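Home Blog Rooms Thrift Finds Sewing About Contact

The pillow that finally made the reading corner work

Monday, September 16, 2019

I have been promising a reading corner post since we moved to Grammont Street, and every time I sat down to write it I looked over at the corner and thought, nope, still not right. Well, it's right now! Or right enough that I have spent the last two evenings in it with my feet up on a box of books, and I am so happy with it that you are getting the whole story, including the boring parts about foam.

So, the chair first. It's a tub chair, the kind with one continuous curve for the back and arms, and I have wanted one ever since my friend Estela Domínguez got hers and I refused to get out of it at her birthday party. You sort of tuck yourself in sideways. There's no wrong way to sit. I looked at new ones and the nice ones were far too much money, so I kept an eye on the secondhand listings, and one night up popped a man named Thierry Le Goff with a tub chair for $174, pick up from Clondham, no holds. I wrote to him so fast I spelled my own name wrong.

The color is the thing everybody asks me about, and I still can't give a straight answer. In the morning it's a dusty blue-gray, really soft, like a winter sky. By evening with the lamps on I would swear it was charcoal. I tried to match it to paint chips for the shelf and gave up after two trips to the hardware store. (The shelf is staying white. The shelf has always been white. I don't know why I put myself through this.)

Once it was home I gave it a good going over. Vacuum with the soft brush first, working around the curve, then right down into the gap where the seat meets the back - I found a guitar pick, a button and a parking stub from November. Then a sweater comb over the top of the backrest, very lightly, because the fabric there had started to pill. I was nervous about that part and did the back side first where it wouldn't show. It worked like a dream.

Here's what was bugging me, though. Smooth chair, plain wall, radiator behind it, gray floor. Everything was so flat! Pretty, but flat, like a waiting room at a very good dentist. My cousin Edem Aryee came by and said it needed "something with hair," and I laughed at him, and then of course he was completely right.

I tried a mustard velvet pillow (too much, the chair looked like it was wearing a badge). I tried a striped one from the bedroom. I tried a folded blanket over the back, which slid down behind me every time I turned a page. And then at the Navarrete market, at the stall run by Greer Cruickshank where I usually only buy yarn, there was this white square pillow, all fringe and tufts and little loose threads, with tiny black dashes scattered over it like somebody had been testing a pen. I carried it around under my arm for the rest of the morning and people kept reaching out to pet it.
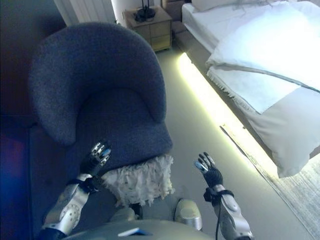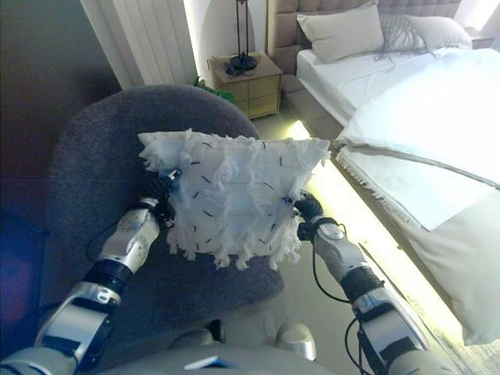
The shaggy white pillow and the tub chair, friends at last.

I love how the two textures get along. The chair is so neat and rounded and the pillow is such a mess, and each one makes the other look better. The black flecks help too - pure white would have been a bit bridal for my taste, and the specks pick up the darker side of the upholstery.

A few things I learned about where to put it, in case you have a chair like this. In a tub chair a pillow stood up straight against the middle of the back eats half the seat. Mine is happiest leaning a little to one side, low down, so it lands in the small of your back when you curl up. If I'm sitting properly (rare) I put it on my lap and rest the book on it, and that is wonderful for heavy cookbooks. On a corner point it looks silly. I tried.

The filling that came with it was a bit sad, so I opened the seam and swapped in a feather insert one size up from the cover. Please do this! It cost me $6 at the Aseno closing sale and the pillow went from limp to gorgeous. Push the corners in first, then the middle, then give it a couple of good whacks on the sides to loosen up the fringe. For washing I do a cool hand wash inside an old pillowcase and dry it flat, and then I sit in front of the TV and pick the tufts apart with my fingers.

Still to come: a lamp. Bautista Vergara from my book group has a brass floor lamp he keeps saying he's going to get rid of, and I keep saying I have a corner. I also want a small round table, just big enough for a mug and a pair of glasses, and I've been looking at one with a marble top that I can't justify at all.

In the meantime I'm on page 386 of a very long novel and I have a place to finish it. If you have a tub chair, tell me in the comments what you've got on it, I want to see every single one!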